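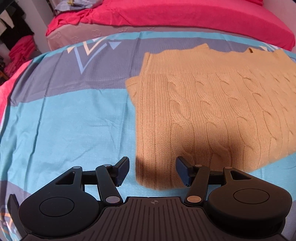 Manolis Katsaros had written the procedure for emptying the apartment in April, and by the second page it covered knitwear. Knits were to be folded, never hung, and stacked no more than six high. The bedroom came after the kitchen and before the hall closet. He worked from the bed outward: the duvet with its turquoise and gray bands served as the sorting surface, and the tan cable-knit sweater, folded flat with the cables running lengthwise, was the first item on it. The pink-red sheet stayed bunched at the far end. Sheets were on page four.

Fernanda Cordeiro read the procedure standing in the doorway.

"There's no line for things you keep," she said.

"Section 2. Retained items."

"It says retained items go to Encombe."

"Encombe is the storage place. They are retained there."

She turned the page over. The back was blank. Encombe charged by the shelf, and he had reserved 10 shelves, based on a survey of the closets and the space under the bed. The survey had taken an evening. Their father's sweaters accounted for one shelf, with a margin.

"He wore that one to the boat," she said.

Manolis checked the list. Garments were entered by color, knit and condition. The form had a column for remarks, which he had left in because the template had it. He wrote "boat" in the column and initialed it.

"Does that change where it goes?"

"No. Remarks are for reference."

She sat down on the edge of the mattress, where the quilted topper showed. The bed tilted slightly and the sweater did not move. In the kitchen the refrigerator, scheduled for disconnection at four, started its compressor.

"Cross out Encombe," she said.

He considered the shelf count — nine and a partial would still be billed as 10 — and crossed it out with a ruler.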